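Chapter 5
Dividing a Surface: Grids, Squares and Finding Your Place

Most of us meet a grid long before we know the word. It may be a noughts and crosses board scratched in wet sand, or the pavement slabs you hopped along on your way to school, taking great care over the cracks. When I was small my grandmother kept a paper map of Moffat folded in a kitchen drawer, and I spent many a wet January afternoon with my finger on the letter along the top and my thumb on the number down the side, bringing the two together until they met on somebody's house. I had no idea I was doing geometry, and I dare say she hadn't either!

We begin this chapter with the simplest division of all. Take a flat surface and lay one straight line across it. You now have two regions. Lay a second line so that it crosses the first, and you have four. The lines needn't be perfectly upright or perfectly square to one another for this to work, as long as they do cross.

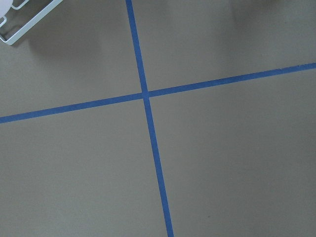 Fig. 5.1 Two crossing strips of blue tape make four regions.

The place where the lines meet is called the origin, and it's a very useful place indeed, for once we have agreed on it we can describe every other point by how far along and how far up it lies. We shall come to negative numbers in section 5.2, so don't fret over them yet.

Now suppose we go on adding lines, some running one way and some the other, evenly spaced. The four regions become many, and each can be given a name of its own, such as B3 or D1. An object set down on the surface now has an address. 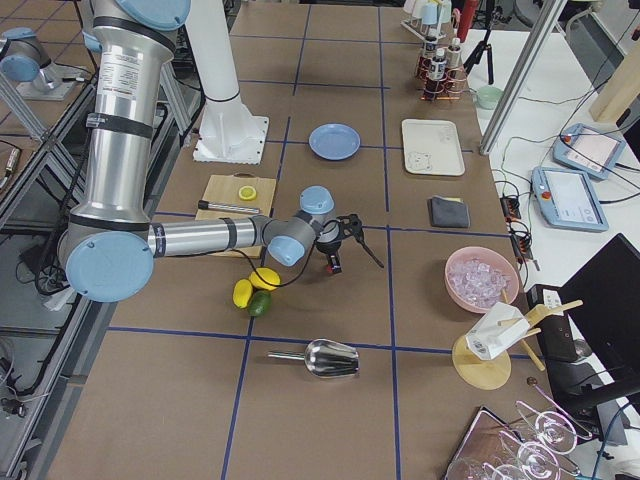 Chapter 5 | 93

Gardeners do this with string and pegs, and quilters with chalk. If you sow 200 seeds in a bed marked out in squares, you can go back in spring and see which squares have done well, and you'll have something far better than a vague feeling that the left side looked greener.

Real grids are seldom as tidy as printed ones. String sags, chalk smudges, and a join may wander a little from true. Keep this in mind when you try Activity 13 at the end of the chapter, and measure from the same side of the line each time.

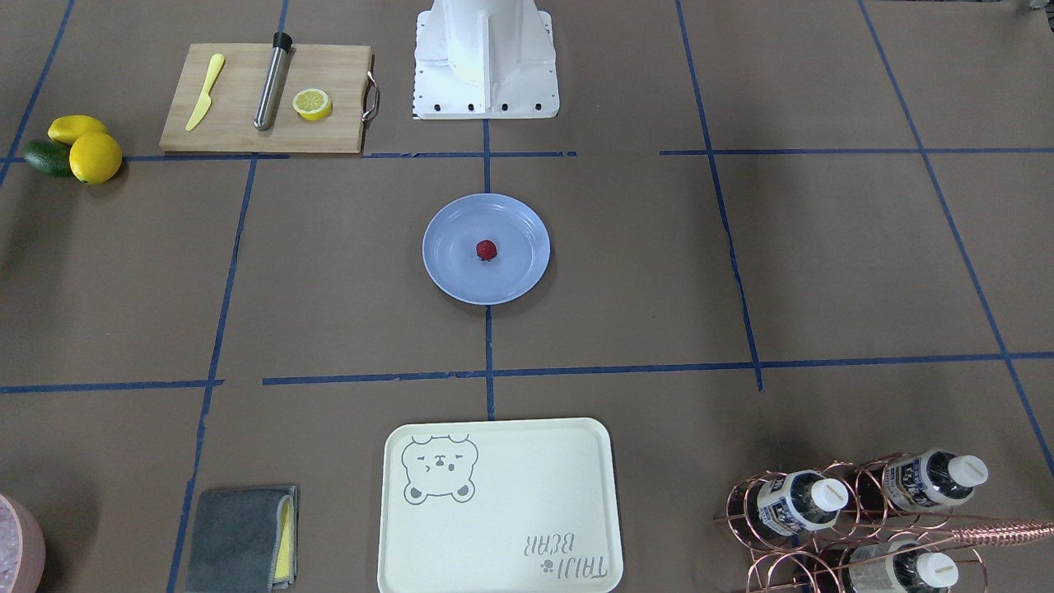 Fig. 5.3 A grid laid out in tape on brown paper, with slightly uneven joins.

READER COMMENTS

Shona Semple
Used this opening with my evening class and the map story set everyone off about their own. We ran 24 minutes over.

Eylül Değirmenci
Is there an answer sheet for Activity 13? I can only find the one for the chapter before.

Shona Semple
It's at the very back, after the index. Took me ages to find it too.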